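December, a little after seven in the evening

Tea gone cold again. I have spent the better part of today on a tabletop, and I would like it recorded somewhere that I know this is not how adults with jobs are supposed to use a day off.

It started with the Penen oil. I ordered the small can in the fall, when I was full of plans, and it has been sitting on the shelf over the washing machine ever since, giving me a look. The directions on the back are printed in type meant for ants. Wipe on, wait, wipe off, wait again, sand with the finest paper you can stand to buy, and repeat until the customer loses interest. I'm paraphrasing the last part.

First I had to clear the table. I've lived in Borevcombe long enough now to own things I can't identify, and most of them had drifted onto that table. Found: the good scissors, missing since summer. A receipt from Kovács for $34, for what I can't imagine, because it says only "misc." Three keys on a ring, none of which opens anything in this building (I tried them all, including on the neighbor's mailbox, which I'm not proud of). A birthday card, written and stamped, for a birthday in April. I put the card in the drawer with the other cards I'm going to send.

Then the sanding. People talk about sanding as if it were yoga. They say you get into a rhythm. I got into a rhythm for maybe four minutes, and after that I got into my left shoulder, which has opinions, and then into the radio, where a man was explaining tax credits. I learned a good deal about tax credits. The old finish came off in gray little crumbs that went everywhere I had told them not to go, mainly into the butter, which I had left out on the counter like a fool. Lunch was toast with nothing on it.

I should say what was wrong with the table in the first place. Rings, mostly. One big one from the winter I kept a fern, and a whole family of smaller ones from mugs, overlapping, like the Olympics had been held there several times. Also a long scratch that I have always blamed on the movers from Rudarby, and that I now think, having looked at it closely on my knees with a flashlight, was probably me and the waffle iron. I owe those men an apology. I won't be making it. The invoice was $431 and they left the bed in the hallway.

The rings came up better than I deserved. The fern's is still faintly there if you know where to crouch. The scratch is there too, only now it shines.

Around two I put on the first coat. The smell is somewhere between a cricket bat and a salad. You're supposed to go with the grain, and I did, apart from one stretch near the middle where I was thinking about something else and went in a circle like I was washing a car. Went back over it. Went back over it again. Then made myself leave the room, which was harder than the sanding, and stood in the hallway with my hands held out in front of me like a surgeon on television because I'd forgotten to put out a rag.

Nhung Doãn called while I was standing there, so I answered with my elbow. She wanted to know whether I was still coming for dinner next week and whether I could bring a dessert, and I said yes to both, and then she asked why I sounded like I was calling from a well. I told her about the table. There was quite a long silence. She said she has a tablecloth, that's how she deals with hers, and had I heard of them.

I have heard of them. I own two. One has a gravy map on it and the other is being used as a curtain.

Second coat at four. It went on thinner and I was smug about it. I had switched from the old T-shirt to an even older T-shirt, which turned out to be the secret of the whole operation, and I'd like that passed on to the Penen people so they can put it on the can in the ant type.

All this has made me a bore about wood. I've started noticing tabletops. I notice which way the strips run and what color they go under a light, and whether somebody has looked after them or just sat at them. I had never once had a thought about a tabletop before this month and now I have them at breakfast. This one is the color I'm after, or near enough: honey with some peach and orange in it, and that shine that streaks across when the light hits.
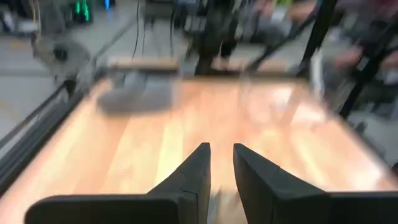

Rok Trajkovski thinks I've gone about it backward. Orange is what you get when you stop too early, according to him, and anything that shines like that will show every crumb and every elbow from now until I die. He'd have gone with wax, one thin coat, and then he'd have had his dinner on it. He also wanted to know if I had done the underside, since a top that's been treated on one face only will cup on you by spring.

I had not done the underside. I hadn't known there was an underside, in the sense of one that wanted anything from me. I looked under there just now with the flashlight and found a wad of gum, petrified, older than my ownership, and a number written in pencil, 903, with a line under it. No idea. A part number, a price, somebody's locker. I've decided to leave the number and deal with the gum when I'm feeling stronger.

So the question tonight is whether to flip it. It takes two people to flip, or one person and a bad decision. Rok said he'd come over if I fed him, and then asked what was for dinner, and I had to tell him about the butter.

The can says no plates for a day, so I'm eating at the counter, standing up, like a horse. Soup, from the pan. I keep going back to the doorway to look at the thing. Touched it once, near the corner, with one finger. There's now a print in it.

Buy: more of the fine paper, rags (real ones), butter. Look up "cup" to see if he made it up. Dessert for Nhung's, something that travels. Mail the April card or throw it out.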